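A Clear Desk at the End of the Day

When the Lutham building opened its third floor to shared seating in February, the facilities office expected most questions to concern noise. Instead, the first weeks were taken up with the desks themselves: where a laptop should sit, where its cord should go, and what should be left behind when a staff member moved on.

The floor holds 400 desks, divided between the Hevon and Thaler departments. Staff reserve a place in the morning and give it up in the evening. Under the arrangement adopted last year, no desk belongs to one person, and nearly all personal items are kept in lockers along the corridor.

Tumaini Barasa, who oversees workplace services, drew up the guidance now given to each department. It runs to two pages and deals largely with small matters. A laptop should be closed before it is moved and carried with both hands. Cords should be passed through the opening at the back of the desk and the flap lowered over them – a step that early users of the floor tended to skip.
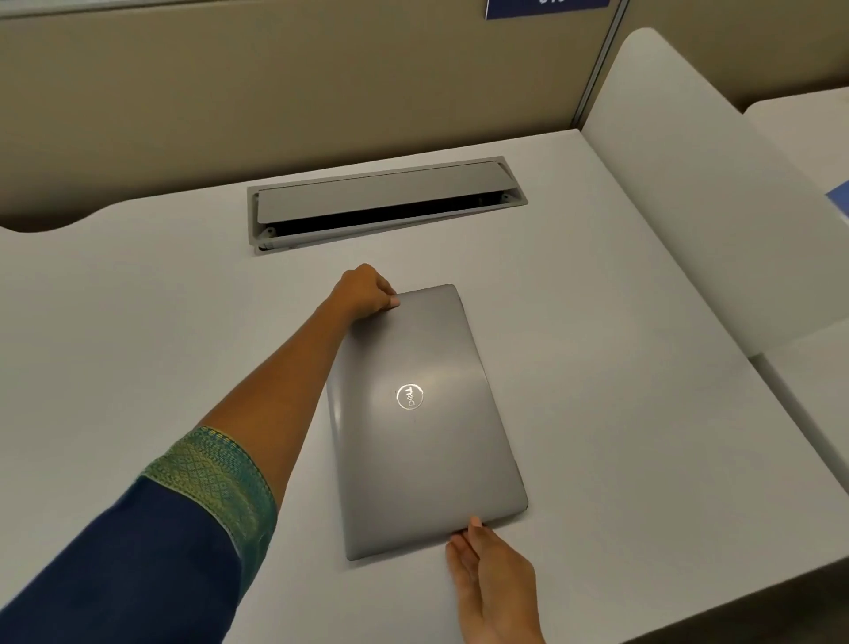
Pronilano Quarterly, Vol. 2, Page 14

The white surfaces were chosen after a short trial on the floor below. They show marks readily, and the cleaning staff considered this an advantage. A Dell laptop closed flat on such a desk takes up little room, and the space in front of it remains free for paper, which several teams still use every day.

Cable openings received closer study. Earlier desks at Lutham had a plain round hole, through which pens and paper clips were regularly lost. The present fitting is rectangular, with a hinged cover, and is set near the back edge where it does not interfere with writing. Departments were asked to report any cover that no longer closes properly, and two have been replaced to date.

"People will look after a desk if it is in good order when they arrive," Barasa said. "Our part is to see that it is."

The guidance will be extended to the meeting rooms later in the year. Requests for additional lockers should be sent to the workplace services office.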